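I'd been meaning to get out to the film archive at Rudau ever since they started opening the vaults to visitors each September, and this year I finally caught the early train from Ciltness with a thermos and far too many sandwiches. The archive lives in an old dairy at the top of the hill (bring good shoes!), and they only take 60 people a day, so it never feels crowded. 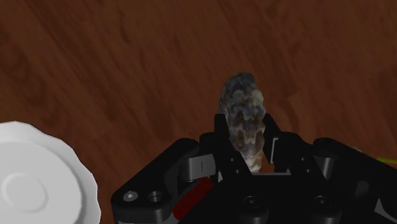 Do you need to book ahead for the vault tour?
Booking opens a month before, and the morning places go first, so write to them early if you want one of those.

We started in the cold rooms, where 700 reels of regional newsreels sit on their shelves, and then moved on to the repair benches. I could have stayed there all day, watching an old splice get cleaned and remade by hand, and I asked so many questions that the group went on without me.

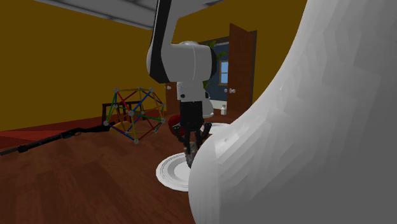

After lunch came the screening, a silent two-reeler called Twal, shown in the little 100-seat hall with a live piano. It's a slow, odd film about a ferry crossing, and I loved every minute of it, even the stretch where the print is so worn you can hardly make out the river. Next year they're hoping to show the Cesside comedies, and I've already told my sister she's coming along.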